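Wolura Laundry Tariff Data, README

Contents

This package holds load records from shared laundry rooms in three apartment buildings: Ilero, Asamoah and Nundumance. It was put together to test whether a time-of-day electricity price shifts when tenants wash and dry. There are 1,354 rows in loads.csv, one per completed load.

Files

loads.csv: one row per load
rates.csv: price per kilowatt-hour by hour and building
rooms.csv: building, machine code, rated capacity
CHANGES.txt: edits since the first release

Fields in loads.csv

load_id: integer, unique within the file
building: ILE, ASA or NUN
machine: code matching rooms.csv
kind: W for wash, D for dry
start_min: minutes after midnight, local time
dur_min: run time in minutes
kwh: metered energy, two decimals
rate_id: key into rates.csv

Start times are stored as local time with no offset. Asamoah switched to the new meter firmware in November, and rows from before the switch are rounded to the nearest 3 minutes. Later rows are rounded to the minute. The column dur_min is affected in the same way. Do not compare short cycles across the two periods without rounding the later rows first.

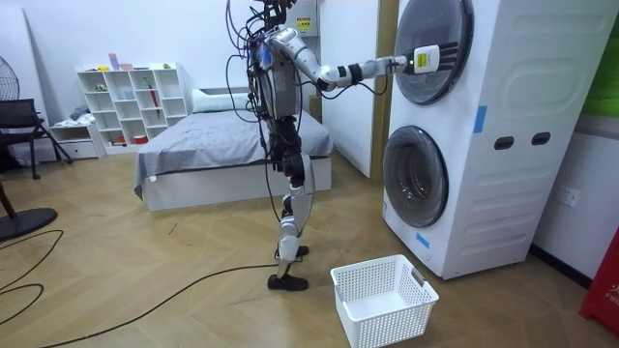

Energy is metered at the outlet. Where a washer and dryer share a circuit, the meter reports a single total, and the split between W and D is computed from the cycle log. These rows carry the letter S at the end of the machine code. The split is reliable for full cycles and poor for cycles that overlap. For overlapping cycles, add the two kwh values and work with the total.

Missing values

Empty cells mean no reading was received. Zero means a reading of zero. In 21 rows the duration is present and kwh is empty; all of them are from Nundumance, where the meter lost its connection overnight. They were kept so that load counts stay correct. Drop them for any energy total.

Rows with a duration over 100 minutes were checked against the cycle log. Most are heavy dry cycles. The rest were restarts recorded as one load, and these have been split.

Privacy

No tenant, unit or payment data was collected. Card numbers were never passed to the meter system. Machine codes were reassigned before release and do not match the labels on the machines.

Known issues

rates.csv lists the off-peak price for Ilero twice. The values are identical, but a plain join will duplicate rows. Remove repeats on rate_id before joining.

Rated capacity in rooms.csv is in pounds for Ilero and Asamoah and in kilograms for Nundumance. The unit column is correct and should be read before use.

Use

The files are plain UTF-8 with comma separators and a header row. Please cite as Wolura Laundry Tariff Data and give the version from the top line of CHANGES.txt.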